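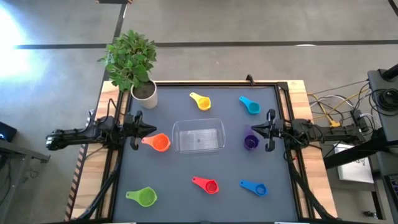 株式会社Milent プレスリリース
報道関係各位

計量カップを「手の中で重ねてから」片付ける 双腕ロボットの動作学習手法「Dindeck」を公開します

こんにちは、MilentのLeonie Prendergastです。ふだんは学習用データの設計をやっていて、プレスリリースを書くのは今回が初めてです。広報に「いつもの口調でいいですよ」と言われたので、本当にいつもの口調で書いています(あとで怒られたら差し替わっているはずです)。

このたび私たちは、大きさの違う食器や調理器具を双腕ロボットが入れ子に重ね、その束をまとめて容器へ移すための学習手法「Dindeck(ディンデック)」の成果をまとめました。評価では400回試して、279回、最後の1個まで容器に収めるところまで行けました。残りは失敗です。失敗の中身がなかなか面白いので、そちらも隠さず書きますね!

■ そもそも何に困っていたのか

計量カップを片付けるだけの話です。台の上に散らばっているものを、透明な容器に入れる。人間なら話しながらでもできますし、ロボットでも、ひとつずつつまんで容器に落とすだけなら以前からそれなりに動いていました。

ただ、ひとつずつ入れると容器の中がひどいことになるんです。柄があちこちを向いて引っかかり、最後のほうは容器のふちから柄が突き出して、次のカップを入れようとしたグリッパーがそれに当たる。押し込もうとして容器ごとずらす。容器がずれると、もう片方の腕が狙っていた場所も変わってしまう。こうなると立て直せません。

うちの台所でも同じことが起きていて、引き出しを開けるたびに計量カップの柄が引っかかります。解決策はみなさんご存じのとおり、重ねてしまうこと。小さいものを大きいものの中へ入れて、束にしてからしまえばいいわけです。

ところがこれをロボットにやらせようとすると、急に難しくなりました。重ねる順番を間違えると、入らない。入ったように見えて途中で傾いている。テーブルの上に置いた大きいカップに小さいカップを落とすと、大きいほうが柄の重みでころんと動く。机の上で組み立てるやり方には、早い段階で見切りをつけました。

■ Dindeckの考え方

そこで思い切って、束を片方の手に持ったまま育てることにしました。片方のグリッパーが土台になるカップをつかみ、もう片方が次のカップを取って重ねる。重ねたら、持ち手の側がつかむ深さを少しだけ変えて、柄をまとめて挟み直す。これを繰り返して、束ができたところで容器の上へ運び、下ろします。

書いてしまうと単純なのですが、肝心なのは「挟み直す」のところです。カップが増えると柄の重なりが厚くなりますし、柄の向きも毎回ちょっとずつずれます。最初の版では、つかむ幅をあらかじめ表にして持たせていました。赤のときはこの幅、黄色が加わったらこの幅、というふうに。これは見事にうまくいきませんでした。重ねる順が一度入れ替わっただけで表が役に立たなくなるからです。

今の版は表を持っていません。手首側のカメラから見た束の姿と、指がどこまで閉じたかの履歴を一緒に入れて、次に挟む位置を直接出させています。カメラの絵だけだと、奥のカップが手前のカップに隠れて見えない。指の履歴だけだと、柄の向きがわからない。両方入れてようやく落ち着きました。

もうひとつ工夫したのが、重ねる順番の決め方です。私たちは「大きさの順に並べよ」とは教えていません。データの中で人が選んだ「次の1個」を真似させ、そのうえで「今の束に入らないものは後回し」という判断だけを別の小さなネットワークに任せました。社内では後回し係と呼んでいます。正式な名前もあるのですが、誰も使ってくれないので論文にもこっそり書いておきました。

後回し係が見ているのは、束の一番内側のカップと、候補のカップの、口の広さの関係だけです。色は見ていません。ここは強調しておきたいところで、途中まで色を手がかりにしていた時期があり、数字はとてもよかったんです。でも同じ形で色の並びが違うセットに換えたら、あっさり崩れました。覚えていたのは重ね方ではなく配色だった、というわけですね。あの日の夕方の開発チームの静けさは忘れられません。

■ データについて

学習に使ったのは、人が双腕を遠隔操作して集めた824本の実演です。集めたのはWekhamの実験フロアで、開始時のカップの向きと位置は毎回手でばらしています。きれいに並べてから始めた実演は使っていません。並べたものばかり見せると、並んでいないと動けない子になります。

実演の長さはばらばらです。するするっと終わるものもあれば、途中で束を落として拾い直しているものもあります。最初の方針では、落とした実演は捨てるつもりでした。ところが試しに混ぜてみたら、むしろ本番での立ち直りがよくなったので、拾い直しまで含めて最後まで到達した実演はすべて残しています。操作を担当した人たちからは「失敗したと思って落ち込んで帰ったのに」と言われました。すみません、あれがいちばん役に立っています。

構想から数えると、ここまでほぼ2年かかりました。そのうちかなりの時間は、学習ではなくてグリッパーの指の形に使っています。薄い柄をつまむには先が細いほうがいい、でも束を持つには面が広いほうがいい。この綱引きが長くて、いまの先を斜めに落とした板状の指に決まるまで、引き出しひとつぶんの試作品が出ました。

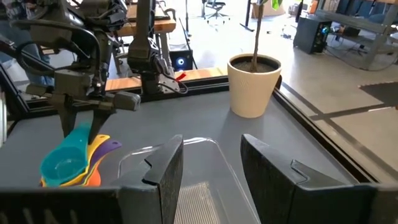 Milent ロボティクス研究部 双腕操作チーム

さて、束を持っているときの様子です。青緑のカップを手前にして、黄色、紫、オレンジが重なった状態で、指が長い柄をしっかり挟んでいます。紫の柄だけ右のほうへ向いていますよね。束の柄というのは、なかなか全部がそろってはくれません。

最初のころの私たちは、柄がそろわないことを気にして、整列のための動作をわざわざ入れていました。束を台に軽く当てて、とんとんとそろえるやつです。書類みたいに。見た目はとても賢そうで、見学に来た方にも好評だったのですが、とんとんの最中に内側のカップが浮くことが多く、結局やめました。いまは柄が多少ばらけていても、挟めているならそのまま進みます。

この方針を言い出したのは、制御を担当しているCempaka Purbaです。本人に一言もらってきました。

「そろっていない束をそろえるより、そろっていない束を持てるほうが、あとあと使い道が広いと思ったんです。台所の道具って、買った時点ではきれいに重なるけれど、使っているうちに違うセットが混ざりますから。混ざっても持てる手がほしかった。ただ、とんとんを消した日はちょっと寂しかったです。あの動きは私が書いたので」(Cempaka Purba)

■ 結果の読み方

評価のやり方も書いておきます。1回の試行は、カップをばらして置いたところから始まり、台の上のカップがすべて容器に入るか、途中で続けられなくなるかで終わります。人が手を出したらその時点で失敗です。カップが台から落ちた場合も失敗、容器を倒した場合も失敗。束にしなくても、全部入れば成功に数えています。重ねるのは手段なので、ここはロボットの判断に任せました。

この決まりで400回、うち成功が279回です。

正直に言うと、もう少し欲しかったです。でも、途中で束を崩してから自分で立て直して成功した試行がこの中に入っていて、私はそこがいちばん気に入っています。片腕の束からカップがひとつ抜け落ちて、もう片方がそれを拾いに行き、元の束に戻す。教えた動作の切れ端がつながって出てきた感じで、初めて見たときは思わず隣の席の人の肩を叩いてしまいました。

失敗のほうは、だいたい三つの型に分かれます。

ひとつめは、透明な容器の位置を読み違えるもの。容器が透明なので、ふちの光り方しだいで手前に見えたり奥に見えたりするようです。束を下ろすときに容器の壁に当ててしまい、そこで崩れます。不透明な容器に換えればかなり減るのはわかっているのですが、世の中の収納容器は透明なものが多いので、今回はそのままにしました。

ふたつめは、容器ごしに見えるカップを、容器の中にあるものと勘違いするもの。これは想定していませんでした。容器の向こうに置いたカップが壁ごしに見えていると、「もう入っている」と判断して取りに行かないことがあるんです。本人(本ロボット?)は満足げに手を引っ込めて、それきり動きません。いまは容器を別の角度から見直す動作を足して試しているところですが、この動作を入れた版の数字は今回の発表には含めていません。

みっつめは、指の隙間の問題です。いちばん小さいカップをつまみに行くとき、柄の先が台にぴったりついていると、指が下に入りません。人間なら爪で起こす場面です。柄を横から押して少し回し、浮いた側をつまむという回避策をロボットが自分で見つけることもあるのですが、毎回ではないです。
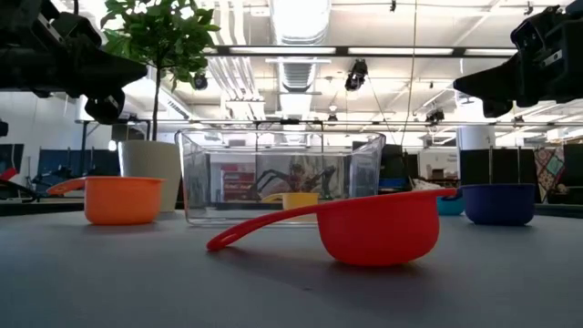
透明容器のまわりに置いた計量カップと、左右のグリッパー

ふたつめの失敗については、上の配置がまさにそれで、淡い黄色のカップが容器の壁を通して見えています。人間の目でも一瞬迷いませんか? 私は迷います。こういう配置を私たちは「ショーウィンドウ」と呼んで、評価の中にわざと混ぜています。意地悪ですが、実際の台所ではいくらでも起きることなので。

■ これから

次に取り組むのは、計量カップ以外への展開です。候補に挙がっているのは、ふたつきの保存容器と、大きさの違うボウルです。ボウルは柄がないので、いまの「柄をまとめて挟む」やり方がそのままでは使えません。ふちを挟むのか、底から支えるのか、チームの中でも意見が割れていて、昼休みのたびに食堂のボウルが実験台になっています。食堂のみなさん、いつもきれいに返せているといいのですが……。

後回し係のほうは、もう少し手を広げられそうです。口の広さだけを見る作りなので、入れ子になるものなら対象を問わないはず、というのが私の見立て。Cempakaは「底の形も見ないと無理だと思う」と言っていて、ここは賭けになっています。負けたほうがおやつを出す約束です。

それから、物流側での検証を株式会社Demchenkoと一緒に始めます。Demchenkoは返却容器の回収と洗浄をしている会社で、戻ってくる容器を重ねる作業をいまは手でやっているそうです。見学させていただいたら、担当の方の手つきがものすごく速くて、私たちのロボットの動画を見せるのが恥ずかしくなりました。速さで追いつく話はまだ先で、まずは混ざって戻ってきた容器を崩さずに持てるかどうかを見ます。

速さについてもよく聞かれるので触れておくと、いまのDindeckは人よりずっと遅いです。束を挟み直すたびに一度止まって確かめるので、見ていてじれったい。止まらずに挟み直せるようにする改良は進めていますが、止まるのをやめたとたんに束を落とす回数が増えたので、今回の評価では止まる版を使いました。

■ 公開するもの

学習に使った実演データ、評価の手順書、それから失敗した試行の映像を公開します。成功の映像だけにしようかという話もあったのですが、私がかなり粘って失敗のほうも入れてもらいました。透明な容器で困っている方はぜひ見てください、きっと「うちだけじゃなかった」と思えるはずです。

指の図面もつけます。最終版だけでなく、途中の形もいくつか入れました。先端の角度を変えると柄のすくいやすさがどう変わるか、という比較のメモもあります。手書きのメモを清書したものなので、読みにくいところがあったら遠慮なく問い合わせてください。

データの利用条件は、研究目的なら申請なしで使えるようにしました。製品に組み込みたい場合は、お手数ですが先にご連絡をお願いします。難しい書類は要らなくて、何に使いたいかを教えていただければ大丈夫です。

■ 見学と取材について

Wekhamの実験フロアで、報道関係の方の見学を受け付けています。動いているところを撮影していただけますし、カップの置き方を決めていただくこともできます。ご自宅の計量カップを持ち込んでくださるのも大歓迎です! 以前、取材の方が持ってきてくださった金属製のセットは、重ねたときに指が滑ってまったく歯が立たず、その場にいた全員で大笑いしました(そのあとまじめに指の表面材を検討しています)。

午前中は評価の試行を回していることが多いので、ゆっくり質問したい方は午後のほうがお話ししやすいと思います。技術的な細かい話は私とCempakaのどちらでもお答えできますが、制御まわりはCempakaに聞いたほうが早いし正確です。とんとんの動画も、頼めば見せてくれます。

本件に関するお問い合わせ
株式会社Milent ロボティクス研究部 双腕操作チーム
担当:Leonie Prendergast、Cempaka Purba
見学のお申し込みは、件名に「Dindeck見学」とご記入のうえ、広報窓口までお送りください。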